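The Trial

By the time the box from Stomivo arrived, Radoslava had already made up her mind to like it. She signed for it herself, carried it past me into the back office and cut the tape with her door key.

"Grippers," she said, as if I had asked for a cake.

I had read the leaflet. I had, in fact, read the whole agreement, all 106 pages, in the van outside a dentist's in Hudberg while my sandwich went warm. Radoslava Malý owned Cadwaladr Cleaning and had done for as long as I had worked there, and in that time she had bought a steam lance that took the gloss off a reception desk, a floor machine nobody could turn left, and a rota program that once sent me to two buildings for the same hour. I read agreements now.

The offer went like this. You paid 3,000 up front for the kit and 300 a month for what the leaflet called learning. Your own cleaners did their own work, holding a gripper in each hand in place of a cloth and a bottle. Well, the grippers held the cloth and the bottle, and you held the grippers. It was all recorded, and Stomivo took the recordings away and taught them to a machine. At some later point, which the leaflet was shy about, the machine came to you at a discount and cleaned baths.

"So we pay them," I said, "to show them how we do it."

"We pay them to learn it our way."

"And who else gets it our way?"

Radoslava said that was the sort of question I asked. I told her it was page 71.

She did look at page 71. I'll give her that. She looked at it for the length of a kettle boiling and then said we might as well see the thing working before we fell out over it, and that a woman called Jozefína Urban was expecting us at the Clorkgate showroom at nine, and would I bring my own cloths.

Clorkgate was a big bright unit with a ribbed ceiling and strip lights, the kind of place where you talk quietly for the first five minutes and then notice the boxes on the floor. They sold baths upstairs and down, or said they did. Stomivo had the use of it in August, when trade was slow. Jozefína Urban met us with her sleeves pushed up and shook hands with me first, and I thought, she's been told about me.

She was good. I want to be fair about that. She didn't call it a revolution. She called it a trial and she said the word 'data' only when I had said it.

"How long does it take someone to get used to them?" Radoslava asked.

"Most people say an hour."

"Most people who?" I said.

"People who've tried it."

"Cleaners?"

She had to think. "Some cleaners," she said. "Some students."

I asked if the students had cleaned before, and she laughed, and I wrote down 'students' in my notebook and underlined it.

They had given me a cap and a lanyard, and I put them on. The grippers were heavier than they looked in the leaflet and wider across the body, so that you felt you were carrying a pair of irons. You squeezed and the fingers closed. You let go and they opened. A child could do it, and a child would have enjoyed it more. I picked up my own cloth on the second go. I dropped it, picked it up again and wiped a worktop from left to right.

"There," said Radoslava.

"That's a worktop," I said. "Anyone can do a worktop."

The thing about a worktop is that it is flat and it is where you left it. Nobody rings the office about a worktop. They ring about the bath, and what they ring about is taps. There's a line where the metal meets the enamel, and everything that comes off a person finds its way to that line and sets. You get it out with a cloth wrapped on one finger and the nail behind it. I have trained people who never got the hang of it, and they had fingers.

So I asked to do a bath, and Jozefína said of course, as though she had been hoping I wouldn't. 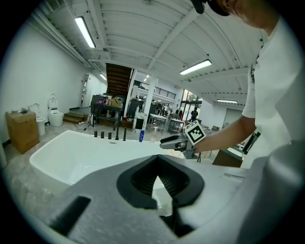 My complaint has always been with demonstrations. People choose what to demonstrate, and they choose the part that goes well. I could have polished the curve of that rim until teatime and looked like a genius in every recording. It was the far edge I wanted, where the black taps stood in their row with the spout among them and the slim hand shower at the end, and a blue bottle and a clear spray bottle waiting past that. I leaned right over with my chin tucked in. The white cube on the gripper, with its black and white pattern, stuck out past my wrist, and I kept thinking about where that was going to go once I got in among the handles.

"Should it be pointing at me?" I asked.

"Just work as you normally would," said Jozefína.

"I'd normally have my finger in there."

"As near as you can."

I got as near as I could. I nipped the corner of the cloth in the rubber and pushed it round the foot of the first handle, and the cloth went round and then the cloth came out. I tried again from the other side. The second time I got three quarters of the way and had to twist my elbow up like a hen. Radoslava watched with her arms folded. She had done baths herself for years before there was a Cadwaladr, and she could see what I could see, that the line was still there behind the handle, as happy as ever.

"And if that's the recording," I said, "does it learn that?"

"It learns from many recordings," said Jozefína.

"Of people missing the same bit?"

She took longer over that one. Then she said it was fair, and that she would take it back to the team, and I believed the first half.

She asked if I would like to try the toilet next. One of them was the clever sort, with its lid up. I said one disappointment at a time.

We had our coffee out in the car park, on the wall, because Radoslava wanted to smoke and not be overheard. She asked what I would say if it were my money.

"I'd say ask them for the month free and see what they send back. I'd say cross out page 71. And I'd want a finger on it, a proper one, thin."

"They won't do the finger."

"Then they won't do the taps."

She smoked for a bit. Across the road somebody was trying to reverse a caravan.

"You were quick with the worktop, though," she said.

I could tell by how she said it that she was going to sign something. She has a way of looking over your head at that stage. In the end it was for 3 months, one kit, no machine, with page 71 crossed out in her biro and Jozefína's initials beside it, and I was put down as lead demonstrator, a title that came with the cap.

I do my worktops on it at half past seven, before the offices open, left to right. When I get to the taps I put the grippers down on the mat, take the cloth in my hand and do them properly. Jozefína has written twice to ask about the gaps in the recordings. I've told Radoslava she can answer that one.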